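Report on the Demonstration Day at the Tretow Manipulation Laboratory

Submitted by Telmo Lorente
Course project, Introduction to Automation
October

1. Purpose of the Visit

The visit to the Tretow laboratory was arranged as part of the course requirement that each student observe an automation project outside the school and report on it. The group consisted of 16 students and two instructors. The topic assigned to me was the handling of soft household objects, and this report is limited to that topic. The work on the conveyor line and the talk on safety standards are covered in the reports of other students.

2. The Host and the Project

Tretow is a small research company which occupies the ground floor of the Dellgate building. Its current project is called Troltgate. The goal of the project is to teach a two-armed robot to do ordinary tidying tasks, such as putting things away in baskets and clearing a table. The staff explained that a program for this kind of work learns from many recorded examples, and that each example must be carried out by a person first.

At the time of our visit the project had recorded 2339 examples, of which 2192 had been accepted for training. The remaining 147 had been rejected, mostly for dropped objects or for a recording that stopped too early. The group was told that the rejected examples are kept and labeled, as they may be useful for later study.

3. The Demonstration

The demonstration began at 10:30 in the morning and was led by Ms. Iglesias, who supervises the recording sessions. Students were asked to stand behind the line of curtains, to silence their telephones, and to hold all questions until the operator had put the grippers down.

The operator does not control a distant machine during this work. The grippers are held directly in the hands, one on each side, and are moved through the task as a person would move their own fingers. According to Ms. Iglesias, the jaws are built to match those of the robot, so that a motion recorded by hand can later be repeated by the machine. The task shown to us was the handling of a plastic bag, with a woven basket placed at the operator's left. 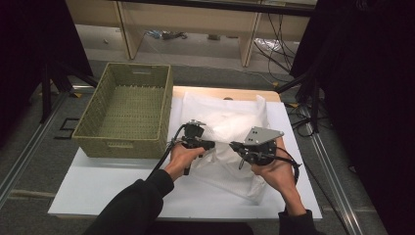 Figure 1. The two hand-held grippers over the plastic bag during the demonstration.

The bag was described as one of the hardest objects in the project. A rigid object such as a cup keeps its shape when it is gripped, and its position can be worked out from a single view. A bag folds in a different way each time it is touched, and a thin, translucent material is difficult for a camera to separate from a pale surface. The wooden board under the bag gives it a tan background, although the platform below the board is white. I asked if a darker board had been considered. The answer was that the surfaces are changed on purpose between sessions, so that the program does not learn to depend on one color.

Each student was then allowed to try the grippers for one turn. I completed the task on my second attempt, after the first was stopped when the bag slipped out of the right jaw. The main difficulty was judging how far the jaws had closed, as very little can be felt through the handles. Several students also reported that their wrists became tired quickly. The regular operators work in blocks of eight minutes with a rest after each block.

4. Observations

The amount of manual labor behind the project was greater than I had expected from the course readings. The readings present learning from examples mainly as a matter of software, while most of the staff time described to us is spent on arranging objects, performing the task and checking the recordings.

I also noted that the rules for accepting an example depend in part on the judgment of the reviewer. A slow example with a clean grip is accepted, but a fast one with a hesitation may be rejected. Ms. Iglesias stated that a written guide for reviewers is being prepared. It was not available at the time of the visit, and I was therefore unable to compare it with the grading method used in our own class project.

5. Application to the Class Project

Our class project uses a single gripper and foam blocks. Following the visit, my team proposes two changes. The first is to vary the surface under the blocks between trials. The second is to keep a record of failed trials together with the cause of each failure, which we have so far discarded. Both changes can be made with the equipment already in the classroom.

The team will also request permission to add one soft object to the test set for the spring term. A cotton cloth has been suggested as a first step before a plastic bag is attempted.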